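Perguntas frequentes — Lavandaria e engomadoria Tarasora

Quanto tempo demora um serviço normal?
Roupa do dia a dia entregue até às 11h fica pronta ao fim de dois dias úteis. Edredões, cortinados e tapetes pequenos precisam de mais tempo e o prazo é indicado no talão. Em julho, com a roupa dos alojamentos locais, os prazos podem alargar.

Posso pedir urgência?
Sim, para camisas, calças e toalhas de mesa. A urgência tem um acréscimo e só é aceite ao balcão, nunca por telefone. Não fazemos urgência em peças com nódoas antigas.

Como são marcadas as peças?
Cada peça recebe uma etiqueta de tecido com o número do cliente, presa na costura interior. Por favor não a retire se costuma trazer a mesma peça: poupa tempo na entrada.

Lavam tecidos de cor com brancos?
Não. As cores são separadas em claras, médias e escuras. Os azuis e os violetas novos são lavados à parte na primeira vez, porque largam tinta com facilidade. Se a peça já manchou outra em casa, avise ao balcão.

Que cuidados devo ter com toalhas de mesa e panos grandes?
Sacuda as migalhas e raspe a cera antes de trazer. Não esfregue as nódoas de vinho com sal grosso — fixa a cor em vez de a tirar. Indique sempre o que caiu no tecido, mesmo que já não se veja.

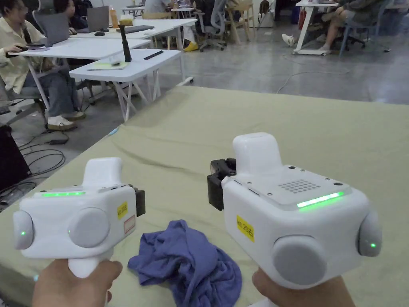
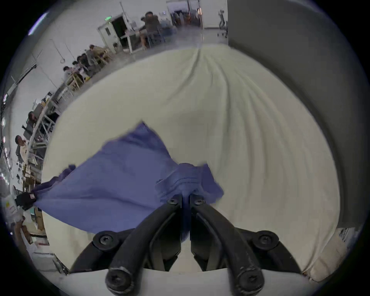

Dobram a roupa ou entregam em cabides?
Como preferir. As camisas vão em cabide, salvo indicação em contrário. Lençóis, toalhas e panos vão dobrados em quatro e embrulhados em papel. Se quiser outra dobra, diga à entrada e fica registado na sua ficha.

Quanto custa?
A tabela está afixado nas duas lojas. A roupa ao quilo inclui lavagem, secagem e dobra, mas não inclui engomar. Os vestidos de cerimónia são orçamentados à vista.

E se uma peça se estragar ou perder?
Fale connosco no prazo de 17 dias após o levantamento, com o talão. A reclamação é tratada por Feven Ejigu, responsável pela loja Siddiqui. Não respondemos por botões frágeis, fechos já danificados ou peças sem etiqueta de composição, mas avisamos antes de lavar quando damos por isso.

Durante quanto tempo guardam a roupa?
Guardamos 122 dias. Depois enviamos uma mensagem e, se não houver resposta, a peça é doada.

Fazem recolha ao domicílio?
Apenas em Gonelville e na zona do mercado, às terças de manhã. A recolha marca-se com Sewwandi Talukder até à véspera. Para restaurantes e alojamentos há contrato próprio — peça as condições ao balcão.

Posso pagar no levantamento?
Sim, em dinheiro ou cartão. O serviço ao quilo é pago à entrega da roupa.

Contactos: balcão Tarasora, Gonelville, ext. 341 | © Tarasora 2026 | Voltar ao topo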